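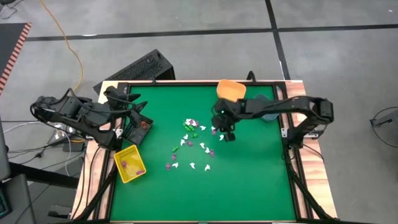 How to sort a muddle of small plastic pieces by colour

If your house is anything like ours, there is a biscuit tin somewhere full of little plastic bits that once belonged to three or four different games. Ours came from a jumble sale in Bruvska, lid taped down, and it held 1,531 pieces according to the label (I took the label's word for it). It sat under the stairs until December, when I finally made a pot of tea and got on with it. It's a lovely slow job, and I'd recommend it to anyone with a free evening and the radio on.

What you need

A table you can walk round, a plain mat, and a few small baskets or tubs in different colours. I like the Clirker stacking tubs, but old fruit punnets do perfectly well.

Step 1. Lay out the mat and the tubs

Put the mat down first and smooth it flat, then set your tubs round the outside so the middle stays clear. Give each colour its own tub before you begin and stick to it, even if you wish later that you'd chosen differently!

Step 2. Tip out a small heap

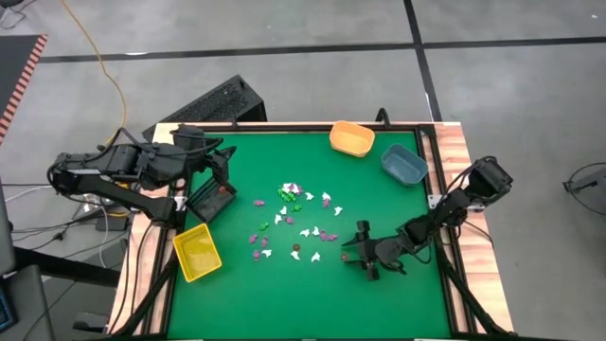

Resist the urge to empty the whole tin. A couple of handfuls is plenty, and you can always go back for more once those are put away. Spread them with the flat of your hand until you can see between them. White and purple figures stand out beautifully on a green mat, but the green pieces do rather sink into it, so run your fingertips over the mat at the end. Little balls like the brown ones are the real wanderers, and I put those away before anything else.

Step 3. Take one colour at a time

Start with whichever colour you have least of. Once the greens are out of the way the heap looks friendlier, and you can carry on with the purples and leave the whites till last. Slide tangled pieces apart sideways, gently, as the thin bits can snap.

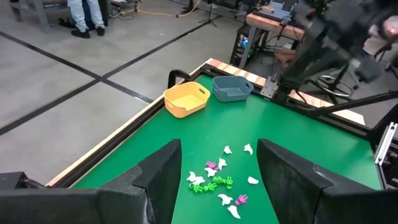 Step 4. Fill the baskets

Drop each piece in from low down so it doesn't bounce out again. I do 20 minutes and then stretch my back. Mesh baskets are handy for this, as any crumbs and fluff fall through when you give them a shake over the sink.
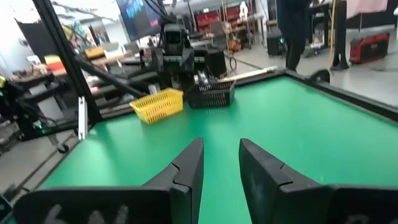 Step 5. Bag and label

Tip each basket into its own bag, press the air out and write the colour on the front. Up to 6 bags will go in a Damila shoebox if you stand them on end. Ours now lives on the shelf by the back door, next to the playing cards.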